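Shop Automation Forum > Electronics Recovery > Can an arm strip a desktop tower yet?

Tandetti_Ops
12th May
Our department is evaluating automated teardown of retired office computers. The cell at our Cedton site is set up as follows.

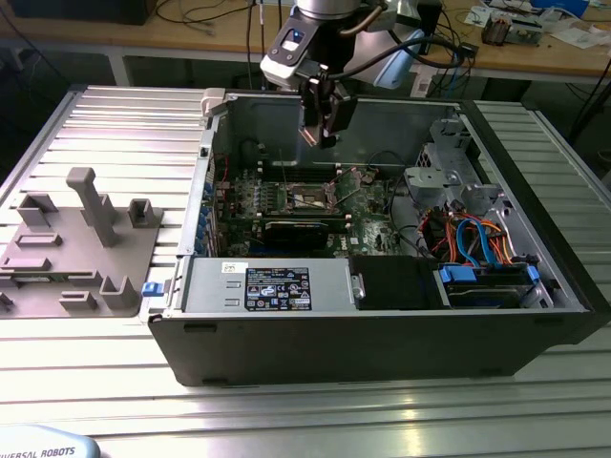
Tower on its side, panel removed, gripper over the motherboard.

I would welcome members' assessments. We have 156 units awaiting processing.

E_Minja
A trained technician completes one tower in 12 minutes. I would not commit those units to an arm at present. Loose cables remain the principal difficulty.

Mistlow_Bench
I respectfully disagree. Drives and memory are suitable candidates if the case model is kept constant. The area near the processor deserves more caution.

Tandetti_Ops
The clearance in question:

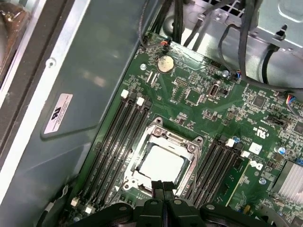 Gripper fingers at the CPU socket, memory slots on both sides.

E_Minja
My position stands. Retaining latches of that size require a sense of touch.

Mistlow_Bench
A trial of 24 units would settle the matter. Please post the failure counts by part.

Tandetti_Ops
Agreed. The request has been submitted to our plant manager.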